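首页 | 关于我们 | 开放日 | 常见问题 | 交通 | 联系

开放日常见问题

Isine 机器人工作室每年二月在 Plisholm 举办开放日。报名的人常常问同样的问题，我们把回答整理在这一页。如果您的问题不在里面，请用“联系”页面写信给我们，一般两天之内会回复。

开放日可以看到什么？

主要有两个部分。第一部分是仿真厅，在大屏幕上看机械臂在虚拟厨房里做家务。第二部分是实验台，您可以用手柄自己操作虚拟的机械臂，每人十分钟。两个部分的顺序由您自己决定，不需要跟着队伍走。

为什么用厨房，不用工厂？

工厂里的物品位置比较固定，厨房却每家都不同。水槽、抽屉、灶台、小瓶子，这些东西对人很普通，对机械臂是很好的练习。我们的仿真软件叫 Llanos，厨房里的柜子颜色和墙砖花样都可以更换，所以您在开放日看到的厨房，可能和本页的不一样。
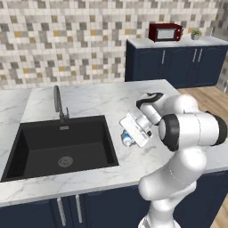
Llanos 仿真厨房：水槽旁边，夹爪与蓝白色小瓶

屏幕上的画面是录像吗？

上午十点到十二点是实时运行，工作人员在旁边讲解。下午一点以后，一部分是实时运行，一部分是回放。每个屏幕下面有一块小牌子，写明是哪一种。如果您只想看实时的，请选择上午的场次。

机械臂会失败吗？

会的。物品掉下来，或者放的位置偏了，都是常见的情况。我们不会把失败的部分剪掉，因为很多来宾告诉我们，他们对这部分最有兴趣。失败以后程序会重新开始，等待的时间不到一分钟。您可以在这个时候提问。

去年准备了多少个任务？

去年的任务库里一共有 1,393 个任务，都是家务类的。当然一天之内不可能全部演示，我们从中选了 190 个轮流播放。今年任务库增加到 1,560 个，演示的数量还没有最后决定。任务都很短，比如把瓶子拿到水槽旁边，把盒子放进抽屉，把杯子放到架子上。

小孩子可以参加吗？

可以。六岁以下的孩子请和家长在一起。手柄对小手有一点大，我们另外准备了几个小号的。仿真厅里灯光比较暗，怕黑的孩子可以坐在靠门的一排。

抽屉的任务为什么看起来很慢？

这是去年被问得最多的问题。抽屉的空间有限，手里的物品又要避开抽屉的边，所以机械臂要先调整角度，再慢慢往下。速度是可以调快的，但是调快以后，碰到边缘的次数也会增加。讲解的时候我们会用两种速度各做一次，请您自己比较。下面是一个扁平白色物品和抽屉的任务。
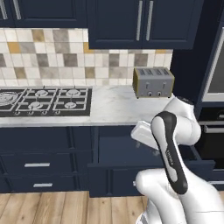
去年有一位来宾在留言本上写，他本来觉得慢是缺点，看了快的那一次以后改变了想法，不过他希望屏幕旁边能显示当时的速度，不然外行人很难判断到底快了多少。

今年会显示速度吗？

会。我们接受了这个建议，每个屏幕的右上角会有一个数字，表示和正常速度相比的倍数。数字旁边没有别的说明，如果看不明白，请问工作人员。

需要提前报名吗？费用是多少？

参观免费，但是需要报名。全天一共有约 300 个名额，上午和下午各一半。报名以后如果不能来，请提前取消，让别人可以使用这个名额。没有报名的朋友也可以到门口等候，有空位时我们会按照先后顺序安排。

可以拍照和录像吗？

仿真厅里可以拍照，请关闭闪光灯。实验台那边请不要拍别的来宾的脸。如果您想把录像放到网上，写上 Isine 的名字就可以，不用另外申请。

讲解用什么语言？

上午是中文和英文，下午只有英文。下午的场次有中文的纸质说明，在入口处领取，看完请放回原处。

怎么到 Plisholm？

从 Sirkton 坐公共汽车，在终点站下车，然后步行八分钟。停车场比较小，早上九点半以后常常没有车位，建议您坐车来。轮椅请走侧门，那里没有台阶，按门铃以后会有人来开门。

学校团体可以单独预约吗？

可以，但是不在开放日当天。请老师写信告诉我们学生的人数、年级和希望的月份。团体参观的时间大约一个半小时，内容和开放日相同，手柄操作的时间会短一点。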